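Moving a sourdough starter to a cold house

Home Baking Board > Bread > Starters and Leavens

marrowfat_jo
Posted October 5, 2018

Hello all, long-time reader and very occasional poster. We moved in July to a stone cottage in Storkness (lovely, draughty, more spiders than I'd been led to believe) and my starter, which was the liveliest thing in our old flat, has gone terribly sluggish. It used to double in four hours and now it takes most of the day, and the bread comes out dense with one enormous hole under the crust. I feed it equal weights of flour and water every morning. Same flour, same jar, same me! Is it the cold, or is it the water up here? My neighbour swears it's the water.

tinloaf
Moderator

Welcome out of the shadows, Jo. It's the cold, I'd put my good banneton on it. My kitchen drops to 16 degrees once the clocks change and I go through this every single year, grumbling all the way. Two things help me. Use warm water for the feed, just warm enough that you can't feel it on your wrist, and keep a bit more of the old starter back each time. I go from a spoonful in summer to a good half cup in winter.
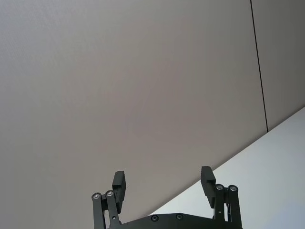
The other thing is to stop going by the clock. Put an elastic band round the jar at the level you start from and bake when it has doubled, even if that means mixing dough at nine at night in your dressing gown. I've made some of my best loaves that way, and some of my worst, but the worst ones were down to the wine.

Dawber_bakes

I'm going to disagree a little with tinloaf, with love. Warm water goes cold in twenty minutes in a stone house and then you're back where you began. What you want is a warm place. I keep mine in the oven with only the light on and a big note taped to the door — the note matters, my brother once preheated it with the jar inside and we had to throw out the lot, jar included.

Also try a bit of wholemeal rye in the feed. 200 grams in a 1000 gram bag of white, shaken up together, and just feed from that.
Jordan

marrowfat_jo

Oh, that poor jar. My oven light goes off when the door shuts, sadly, but there's an airing cupboard upstairs that might do. Would it get too hot in there?

ryanp863

Airing cupboards vary a lot, so leave a thermometer in overnight before you trust it. Mine hit 34 on the top shelf and the starter smelt like nail varnish by breakfast. Bottom shelf has been fine for years.

I wouldn't write off the water either, tinloaf. If it's heavily chlorinated it can slow things down. Jo could stand a jug out overnight and try it for a week, it costs nothing.

tinloaf
Moderator

Fair enough, Ryan, though I've used tap water in three different towns and never noticed a jot of difference. Do one change at a time, Jo, or you won't know which of us to thank.

marrowfat_jo

Bottom shelf and rye first, then, and the jug next week to keep my neighbour happy. Thermometer is in the cupboard now. I'll report back after the weekend bake!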